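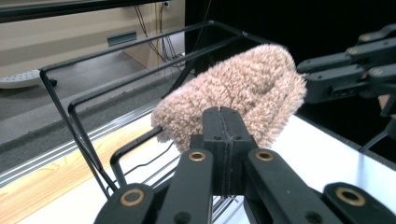 Rapport d'avancement du programme Presa, à l'attention de la direction de Putex
5 juillet 2023

Chers tous,

Voici le deuxième point d'étape depuis l'accord de janvier. Je l'ai voulu un peu plus détaillé que le premier, parce que plusieurs d'entre vous m'ont écrit pour me demander, très simplement, si une machine sait aujourd'hui s'occuper du linge d'une maison ou d'une boutique. La réponse courte est : pas encore, mais on commence à voir par quel bout prendre la chose. La réponse longue occupe les paragraphes qui suivent, et je vous remercie d'avance de votre patience !

Rappelons où nous en étions. Le programme Presa porte sur les petites tâches textiles : prendre une serviette, la déplacer, la poser sur un étendoir, la reprendre, la plier. Ce sont des gestes que chacun de nous fait en pensant à autre chose, et c'est bien ce qui les rend difficiles à transmettre. Un carton a des arêtes et il garde sa forme quand on le soulève. Une serviette éponge n'a rien de tout cela - elle s'affaisse, elle se retourne sur elle-même, elle cache ses propres coins, et la pince qui croit tenir un bord tient parfois deux épaisseurs.

Nous avons donc commencé par les démonstrations faites à la main, avec des pinces tenues par une personne, pour que les gestes enregistrés ressemblent d'emblée à ceux que la machine devra refaire. Abdelilah Hajji a pris en charge cette partie et il y a mis un soin que je tiens à saluer. Il a notamment insisté pour que l'on travaille avec du linge épais, à longues boucles, alors que j'aurais volontiers gardé les torchons fins du début (plus sages, plus photogéniques aussi, je l'avoue). Il avait raison : les torchons nous donnaient une idée trop flatteuse de nos progrès.

Sur l'étendoir, le point délicat reste le moment où l'on lâche. Amener le tissu au-dessus des barres se fait désormais assez bien, et la pose elle-même est convenable quand la serviette arrive pliée dans la longueur.
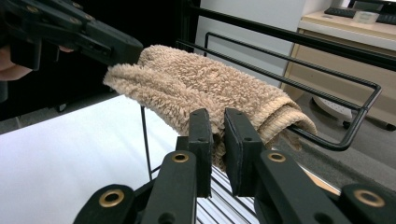 Mais dès que le poids est mal réparti d'un côté à l'autre, tout peut glisser lentement vers le sol, et la machine, elle, ne s'en aperçoit pas. Une personne rattrape ce genre de chose du bout des doigts sans même interrompre sa conversation. Pour le moment, notre système attend la fin du mouvement, regarde le résultat, puis recommence s'il le faut. C'est lent, et dans une boutique ce serait franchement agaçant.

Nous avons terminé 29 séances de démonstration. Toutes ne se valent pas, et je préfère vous le dire tout de suite : les premières serviront surtout à comprendre nos erreurs de méthode. On y serrait trop fort, on allait trop vite, on corrigeait en cours de route sans laisser de trace exploitable de la correction. Depuis, nous avons écrit une consigne d'une page, que je joindrai volontiers à ceux qui la souhaitent, et les enregistrements sont nettement plus réguliers.

Le travail à deux pinces est ce qui m'a le plus enthousiasmée ces dernières semaines. Tendre un tissu entre deux points, c'est retrouver une surface à peu près lisible, avec des bords que l'on peut suivre, et tout le pliage en dépend. Reste à doser la tension : trop faible, le linge retombe et se chiffonne ; trop forte, une des prises cède.

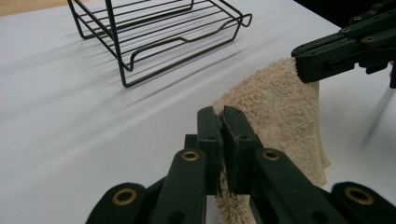
Abdelilah Hajji, à qui j'ai fait relire ce passage, trouve que je vais un peu vite en besogne : selon lui, tant que la machine ne saura pas retrouver seule un coin perdu dans un tas, il ne faudra promettre à personne une aide au linge, ni à la maison ni en magasin. Il ajoute qu'une démonstration réussie par une main humaine prouve surtout l'habileté de la main. Je lui laisse volontiers ces deux remarques, avec lesquelles je suis d'accord, même si j'ai l'optimisme plus facile que lui.

Côté partenaires, Haugen nous confirme son intérêt pour un essai en arrière-boutique, sur le rangement des serviettes après l'étiquetage. Astora souhaite plutôt la version domestique et nous demande de patienter jusqu'à son prochain budget. Je vous propose de commencer par Haugen : le linge y est plus uniforme et la table toujours à la même hauteur.

Pour la suite, nous demandons le maintien de l'enveloppe prévue, sans rallonge, et l'autorisation de déplacer vers les démonstrations une partie de ce qui était réservé au matériel. Il nous faudrait votre accord avant de fixer les dates avec Haugen. Je reste bien sûr disponible pour en parler de vive voix, et vous serez toujours les bienvenus si l'envie vous prend de venir essayer les pinces vous-mêmes.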